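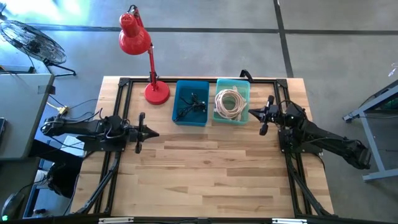
Butcher-block top in mixed tan, honey and darker brown, with the red desk lamp at the back left.

Butcher-Block Tabletops: Your Questions

We love talking about wood tops, and you keep sending us great questions! The ones we get most are below. Last updated Sep 26, 2023.

Why are the strips different colors?
Because trees are! Each narrow strip comes from its own board, so pale tan can land right beside honey or a deep brown. We lay our Tredmont tops out by eye before gluing and we don't stain them to match.

Is a small knot a defect?
Not to us. A small, tight knot like the dark one near the middle of this top is perfectly sound, and plenty of people ask for one. If you'd like a clear top, write "no knots" in the order notes. Brown streaks are natural too, and they're harder to sort out, so expect a few.

Why don't the joints line up?
They're staggered on purpose, like bricks in a wall. A row of joints all in one line would be a weak spot.

What finish should I use?
For a desk or hobby table we like Saneo hardwax oil. Wipe on a thin coat, wait 20 minutes, buff off whatever is left and let it dry overnight. Then do it again - 2 coats is plenty. If you'll be cutting food on it, go with plain mineral oil instead.

How often do I need to re-oil?
Once a year suits most homes. January is a good time, when the heat has been running and the wood looks thirsty (you'll see it go a bit chalky). Drip some water on it. If it soaks in, get the rag out!

Can I clamp things to the edge?
Sure, go for it. Slip a scrap of cork or thin wood under the jaw and snug it up by hand. Overtightened clamps leave dents, although a damp cloth and a warm iron will lift most of the shallow ones.

Will a lamp base leave a mark?
A heavy base can leave a ring if it sits on fresh oil. Give the finish a full week first, and stick felt pads underneath. Moving the lamp now and then also helps the wood darken evenly in sunlight.

Which legs fit?
The Ivis and Nadar leg sets both bolt straight on. Ivis is a fixed height, Nadar adjusts. Please use the slotted brackets in the box so the top can swell and shrink with the seasons.

Can I get a sample?
Yes! Ask for a strip set and we'll mail you one in each shade, unfinished, so you can try your oil on it.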